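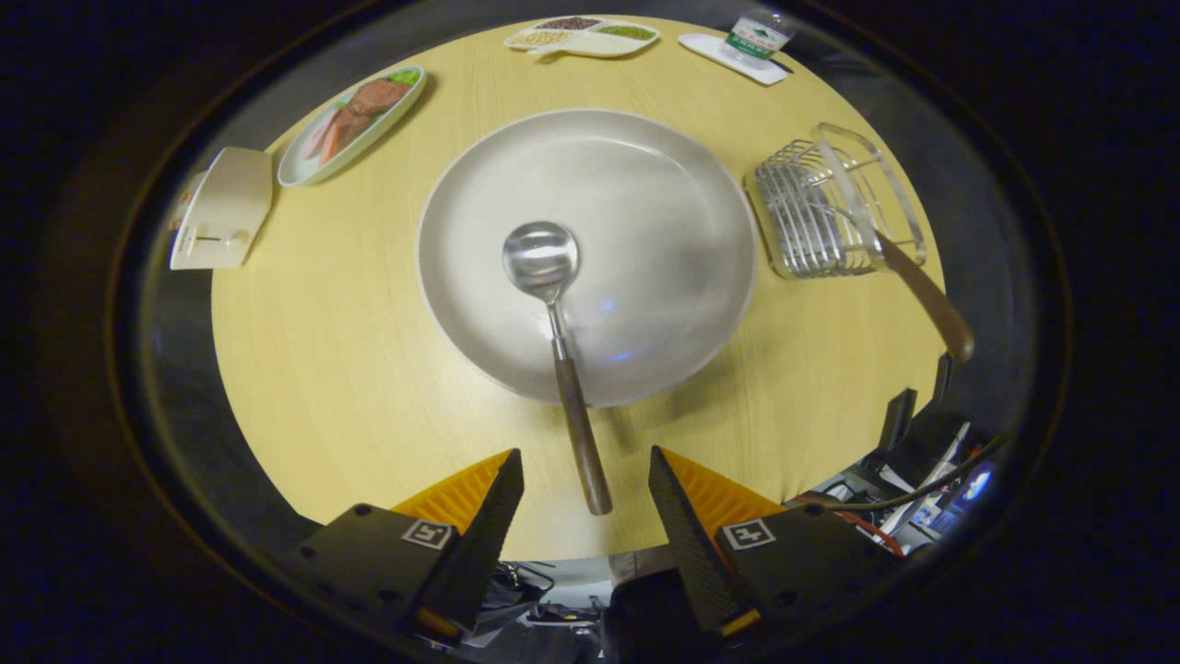
Forkora Community Help > Racket Sports > Clubs and Courts

Badminton lines on a shared hall floor: tape, paint or give up?

Nanami Yagi
Posted in September, edited once for spelling

Our club plays in a church hall with a sprung wooden floor. It already has lines for basketball, five-a-side and something in green that none of our members can identify, though one of them stands in it to serve. We have been told we can add two badminton courts as long as we "don't make a mess of it", and that is the whole of our written agreement.

At the moment we put down masking tape before each session and pull it up after. It takes twenty minutes, it comes up in shreds, and last week the back tramline had a bend in it that won me two points I did not deserve. We have 300 pounds to spend and the hall is ours for two evenings a week. The rest of the time it belongs to toddlers, tap dancers and a blood pressure clinic.

Should we buy proper court tape and leave it down, pay for paint, or get those roll-out mats? And is there a sane way of getting the corners square? We have tried doing it by eye. The eye belonged to our best player and she has asked not to be involved again.

Kane Faulkner
Member, 12 replies

Mats. We got mats and never looked back. Ours are Pelley ones, green, lovely bounce. Not that bounce matters in badminton, now I think of it. You will need somewhere to keep them and four people who like each other to carry them. No idea on the corners, ours come with the mat.

Takumi Miyazaki
Member, 196 replies

Mats are very nice and you will not get two of them for 300 pounds, or one, unless Kane knows a man.

I ran a club in a school gym for nine years and went through all of this. My order would be tape first, paint later if the hall people fall in love with you.

Get vinyl floor marking tape, 40 mm wide, which is the proper width for a badminton line. Ask whoever looks after the floor what it was last sealed with and when. If it was varnished recently, leave the tape for a good few weeks, or you will lift the varnish along with it and be remembered for ever. Stick a short strip in a corner behind the piano and leave it a fortnight. Peel it slowly, low to the floor. If it brings anything up with it, stop there and go back to your masking tape.

For squaring up, you want two long tape measures, a chalk line and one person who doesn't talk. A doubles court is 13.40 m by 6.10 m, measured to the outside edges. Snap one long side first and make it parallel to the wall or the basketball sideline, whichever is less drunk. From one end, swing 6.10 across with one measure. From the other end, pull the diagonal with the second measure: 14.723 m. Where the two meet is your corner. Do the same from the other end, then check that the far side comes out at 13.40. If it is more than a centimetre out, start again, and do it before the tape goes down. I mention this from experience.

Then the inside lines. Short service line is 1.98 m from the net. Long service line for doubles is 0.76 m in from the back. Singles sidelines are 0.46 m in from the outer ones. Centre line runs from the short service line to the back, and stops there. It does not carry on to the net, whatever your members remember.

Pick a colour the floor hasn't used. We had yellow until the netball people arrived, also yellow, and for a whole winter every doubles match had a third opinion in it.

Wakana Shimada
New member

Agree with all of Takumi's except I'd ask about the tap dancers before leaving anything down. Metal on a tape edge is not a nice sound and it peels. We ran a floor roller over ours after laying and the edges held much better.

We did get a quote for paint at our hall, it was 790 for two courts including sanding back and a coat of seal on top. The hall would have been shut for four days while it cured. The toddlers' group took this badly and the matter was dropped.

Nanami Yagi
Original poster

Thank you all. The strip is down behind the piano. I have also been told what the green lines are, and it is short tennis, last played there before I was born. We may have those for nothing if we ask nicely.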